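Housing & Interiors, wk 2 — surfaces and waste
Notes: H. Kairys

Small flats. Where does rubbish go? Usualy last thing planned. Kitchen bin, 30 litres, fine for 2 people. 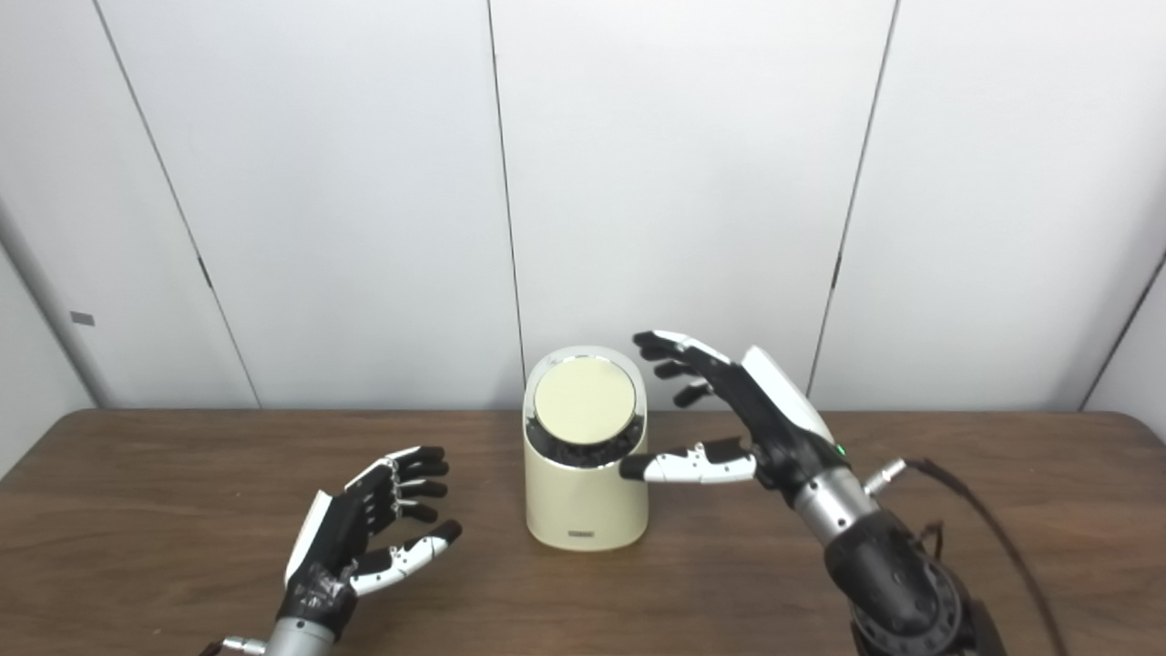

Fig. 1. Wood-grain top, pale panelled wall.

Worktop depth 60 cm standard — check corners. Dark tops show crumbs less, show dust more. Food waste seperate, lid closed, emptied often in August.

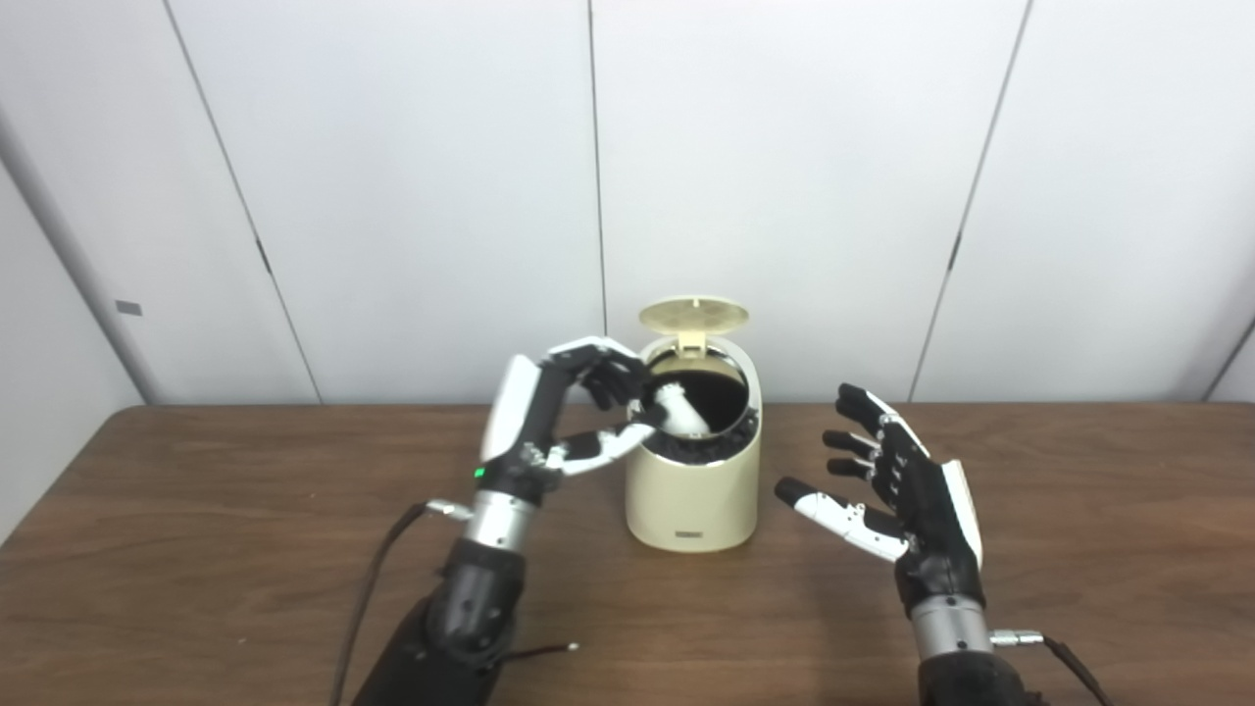
Reading for next time: Barbu, chapter on storage. Bring your floor plans.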